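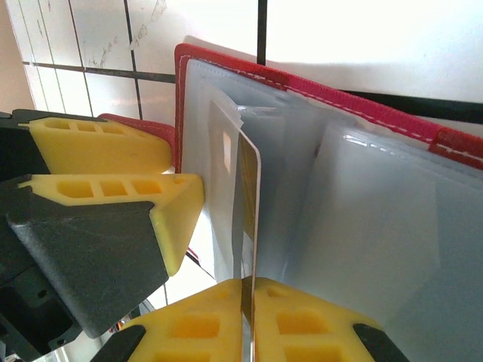
Quiénes somos

Tunov nació con un taller de reparación de pequeña maquinaria y, con los años (y con bastante terquedad, que todo hay que decirlo), se fue convirtiendo en lo que es hoy: una empresa pequeña que enseña a los robots a manejar objetos delicados. Somos 16 personas entre mecánica, programación y formación, y trabajamos todos bajo el mismo techo, en una nave de Mendo que huele a café desde primera hora y que muchos de nuestros vecinos ya conocen por dentro.

Nos dedicamos a las cosas finas, las que se doblan, resbalan o se pegan unas a otras. Sobres, fichas, tarjetas, fundas de plástico, hojas sueltas. Son objetos que cualquiera de nosotros maneja sin pensar mientras habla por teléfono, y que a una máquina le cuestan muchísimo más que levantar una caja de veinte kilos. Nuestros clientes son sobre todo archivos, bibliotecas, imprentas y coleccionistas que necesitan ordenar mucho material sin estropearlo, y a ellos les debemos casi todo lo que hemos aprendido.

Las puertas abiertas

Si hay un día del año que nos gusta especialmente, es el de las puertas abiertas. La idea surgió en Stoica, el centro de formación profesional con el que compartimos aula de prácticas, y desde entonces la preparamos juntos con mucha ilusión. Viene gente de todas las edades: familias enteras, alumnado que está pensando qué estudiar, personas jubiladas que trabajaron toda la vida en un taller y que nos hacen, con diferencia, las mejores preguntas.

La edición del 10 de julio de 2021 la recordamos con un cariño particular. Entraron grupos de 40 personas como máximo, repartidos a lo largo de la jornada, y hubo quien se apuntó a dos turnos porque en el primero se había quedado con ganas de más. ¡Nos encantó!

La demostración que más conversación da es la del álbum de tarjetas. Es una tarea sencilla de contar: la pinza lleva una tarjeta con brillo metálico, de tonos dorados y plateados, hasta un álbum rojo abierto, de fundas transparentes. Los dedos llevan unas almohadillas de espuma amarilla con huecos rectangulares, y la tarjeta va de pie, sujeta en una ranura estrecha de la espuma. Nos gusta que el público se acerque a mirar ese detalle, porque ahí está buena parte de nuestro oficio. Una espuma demasiado dura marca el cartón; una demasiado blanda deja que la tarjeta se incline justo cuando tiene que encontrar la boca de la funda.

Y luego está el plástico, claro. Las fundas se abren en abanico, se arrugan, brillan con cualquier luz y confunden a las cámaras. Cuando alguien del público nos pregunta por qué no usamos un material más fácil, le respondemos que los álbumes de verdad son así, y que lo interesante es aprender con ellos.

Wosteo, nuestro proyecto de casa

De aquellas jornadas salió también Wosteo, el programa con el que acercamos la robótica a los centros educativos de la comarca. Consta de 7 sesiones, cada una con una tarea distinta, y está pensado para que el alumnado practique desde el primer momento, ajuste la presión de los dedos, se equivoque y vuelva a intentarlo. Llevamos un registro de todas las pruebas de inserción que se hacen en el programa, con aciertos y fallos, y en el último recuento sumaban 3773. A los grupos les hace mucha gracia ver que sus propios intentos quedan apuntados junto a los nuestros, y la verdad es que a nosotros nos sirven igual.

Los centros pueden pedir Wosteo completo o elegir sesiones sueltas. En diciembre solemos reservar unos días para el profesorado, con un ambiente más tranquilo y tiempo de sobra para comentar cómo encajarlo en cada curso.

Cómo trabajamos

Preferimos ir despacio. Antes de aceptar un encargo pedimos una muestra del material real, lo probamos en el taller y le contamos al cliente lo que hemos visto, también cuando la respuesta es que de momento a mano se hace mejor. Invitamos siempre a venir a ver las pruebas en directo, con el equipo delante y sin prisas.

Si te apetece visitarnos, escríbenos desde la página de contacto y dinos cuántos seríais y qué os gustaría ver. Y si tienes en casa un álbum de esos con las fundas medio pegadas, tráelo, que le buscamos un hueco en la mesa.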